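Will it fold my jumper?

Readers keep asking when they can hand over the laundry, so we spent part of May finding out. The short version is not this year, and possibly not with your airing cupboard.

Xuân Huỳnh at Walumo has been trying to teach machines to fold clothes for longer than she cares to say. A plate is easy, she told us, as it stays plate-shaped when you pick it up. A sweatshirt has other ideas. Her team has logged 1285 folds, all of them first done by people holding the same sort of grippers the robots use, and the best run so far managed 23 decent ones out of 100. My teenage son does slightly worse, but he also unloads the dishwasher if shouted at.
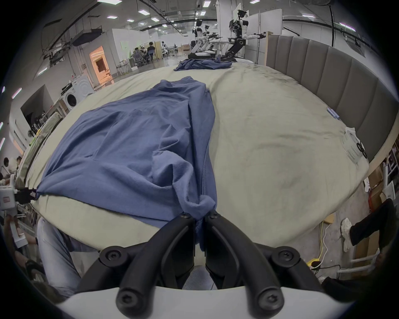 Two hand-held grippers get to grips with a blue fleece garment. Robots at the back.

Next comes Pavley, a sorting routine meant to tell a sleeve from a trouser leg before anyone pulls on it. Xuân is hopeful about sleeves. Duvet covers she would rather not discuss – and having fought one last night, I didn't press her.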